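Treltesik Wrist Release, Revision 3
For two-armed robots that open doors, pull drawers and reach across tables. Replaces Revision 2, which we have withdrawn from sale.

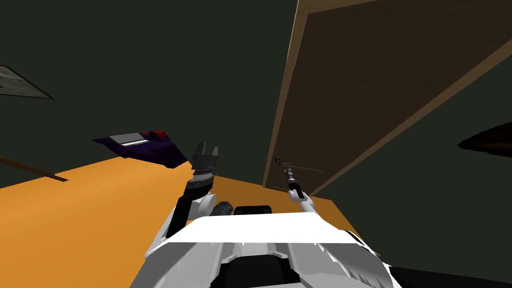 If you already own a Revision 2

Please stop using it on doors, gates, cabinet latches or anything else that can move by itself while the robot is holding on to it. You can keep it fitted for plain pick-and-place work on an open table if you need to get through the week, but take the door routines out of the schedule first, and write to us for the exchange part. The exchange costs you nothing, including the postage in both directions, and you don't need your original invoice. The serial number is stamped on the inner face of the ring. Every unit up to and including 1768 is a Revision 2, and everything after that is a Revision 3.

We would much rather you read the whole story, though, so please get yourself a coffee and carry on down the page. A few customers have told us they skipped it the first time and then fitted the new ring the wrong way round, and the section on fitting really does help.

What the Wrist Release does

The Treltesik sits between the forearm and the gripper, where you would otherwise have a plain bolted flange. In normal work you will hardly know it's there. When the gripper is twisted or dragged sideways harder than the limit you've set, the ring lets go, the gripper hangs slack on its tether, and a signal goes back to the controller to hold both arms. The tether keeps the tool from dropping onto whatever is underneath it, and the cable has enough slack in it that nothing gets yanked out of its socket (we learned that one on a very early prototype, with a lovely new connector, and I still wince).

It is a purely mechanical release. The signal is there so the rest of the robot knows what has happened, but the ring will let go with the controller frozen, with the power off, or with a program running that has quite forgotten what it was supposed to be doing.

What went wrong with Revision 2

The first report came from the Lozano workshop in December. They run a two-armed robot that fetches parts from a bench and then opens the door through to the next room, and one afternoon somebody on the other side pushed the door while the robot's right gripper was closed on the lever. That is exactly the sort of moment the Wrist Release was made for. The door moved, the lever turned, the wrist was dragged sideways with it, and the ring stayed shut. The arm followed the door until the shoulder joint reached its own limit and the drive faulted out. The lever was bent and one gripper finger had to be replaced. The person at the door was startled and, I am very glad to say, unhurt.

Segundo Valderrama, who looks after the robots at Lozano, sent us the log and the ring that same evening, with a long and extremely patient letter. We are still grateful for that letter. He had noticed something we had missed completely: the ring released perfectly every time he twisted it, and perfectly every time he pulled it sideways, but when he did both together it sometimes held.

We put it on our own bench and found the same. Inside the ring are small sprung balls that sit in cups, and under a big enough load the balls ride up out of the cups and the ring comes free. With a twist and a side pull at the same time, the ring in Revision 2 could tilt very slightly in its housing. Once it had tilted, the edge of the ring dug into the housing wall and carried the load itself, so the balls never felt it. A lever handle on a moving door gives you a twist and a side pull together nearly every time. A box on a table hardly ever does, and I'm sorry to say that most of our testing had been done with boxes on tables.

Nuriment had a unit do the same thing on a cold-store latch a little later, after we'd written to everyone but before their letter had reached the right desk. Their robot stopped with no damage. We now telephone as well as write.

Where the fault shows up

Since the first report we have rebuilt our door layout in the simulator so that customers can load it and run their own arms through it. It has an orange tabletop that comes right up to the foot of a brown wooden door, a purple object near the far edge of the table, and a few odds and ends at the sides to keep the planner on its toes. The right gripper works at the lever and the left one, held open, works at the table. Please use it! It's a free download with every Wrist Release, and it will show you which of your moves put a twist and a side load on the wrist together.

In our experience these are the moves to look at first:

Opening a lever-handled door toward the robot, particularly in the first part of the pull while the lever is still held down.

Holding a door open with one arm while the other arm reaches back to the bench. The body turns, and the wrist at the door turns with it.

Closing on a handle when the arm has arrived a little low or a little to one side. The gripper drags itself into line, and the wrist is loaded before the door has even moved.

Pulling a stiff drawer by one end.

A simulator can't tell you whether your own ring will release. It can only tell you where to check. The real check is done by hand, on the real arm, as set out further down.

What we changed

The ring in Revision 3 is deeper, and it runs in a housing with a rounded lip where the old one had a square shoulder. If the ring tries to tilt, it rolls on the lip and the balls go on carrying the load. We also moved the signal switch. On the old design it watched the ring from one side only, and a tilted ring could look properly seated to it. The new unit has 2 switches, facing each other, and they have to agree. If they don't, the controller gets a fault and the arms hold.

The springs, the tether, the bolt pattern and the connector are all as they were. Your existing load setting carries over, although we ask you to check it.

Fitting the new ring

Allow yourself a quiet hour. The job is simple and doesn't take anything like that long, but it goes so much better when no one is waiting for the robot to come back.

Park the arm with the gripper over a clear bit of table and support the gripper from underneath. Switch off at the main isolator and lock it. The arm may sag a little at the elbow when the brakes take over, so keep your fingers out of the wrist until it has settled, and then wait 90 seconds for the drives to discharge before you touch the connector.

Undo the tether at the forearm end only. Take out the flange bolts, ease the gripper and old ring away together, and unplug the signal lead. Pull the lead by its plug and never by the cable.

Lift out the old ring. Wipe the balls and cups with a dry, lint-free cloth. They don't want oil or grease, and a greased ring will release far too early and drive you up the wall.

Drop the new ring in with the stamped face toward the forearm. It will go in backwards, and it will even feel as though it has seated, so please look for the stamp before you bolt anything up. Refit the bolts finger-tight, then tighten them a little at a time in a crossing pattern. Plug in the lead, refit the tether, and give the tether a good tug.

The hand check

Do this after fitting, after any knock, and at the start of each week if your robot works on doors. Keep the power locked off for the first part.

Take hold of the gripper body (leave the fingers alone, they aren't handles) and twist until the ring lets go. Push it back until it clicks. Pull sideways until it lets go, and push it back. Now twist and pull sideways together, and repeat that last one 3 times, in a different direction each time. The ring should come away freely on every go. If it sticks even once, tag the arm out of use and get in touch.

Then restore power, keep everyone clear of both arms, and confirm that the controller reports a healthy wrist. Release the ring with the long test hook supplied in the box, and make sure that both arms hold. A wrist that lets go while the other arm carries on moving hasn't passed.

A few things it won't do

The Wrist Release protects the wrist, the tool and whatever the tool has hold of. It won't protect a person standing between the forearm and a wall, because the load never passes through the wrist at all in that case. You still need your guarding, your speed limits and your emergency stop, and you still need a sign on the far side of any door that a robot opens. Lozano have since added a lamp on their corridor side that lights whenever the gripper is on the lever, and we think it's a splendid idea.

It isn't suited to washdown areas, and it shouldn't be fitted to an arm that carries hot liquids or open blades.

In the box

Treltesik Wrist Release, Revision 3
Tether with two clips
Signal lead
Flange bolts and a spare set
Test hook
Printed fitting sheet and hand check card
Download code for the simulated door layout

Exchange customers receive the ring, the housing, the bolts, the hook and the printed sheets. Keep your old tether and lead if they are in good shape.

Exchanges and questions

Write to Fiona Buchanan on the Kinddale service desk with your serial number, the make of your arm, and a sentence or two on what the robot does all day. She'll send the parts out first and you can return the old ring in the same carton afterward. If your ring has ever failed to release, please send it back just as it is, without cleaning it, and include the controller log if you have one. The marks on the edge are a great help to us.

The service desk answers the telephone until 5 p.m., and messages left after that are picked up first thing the next working morning.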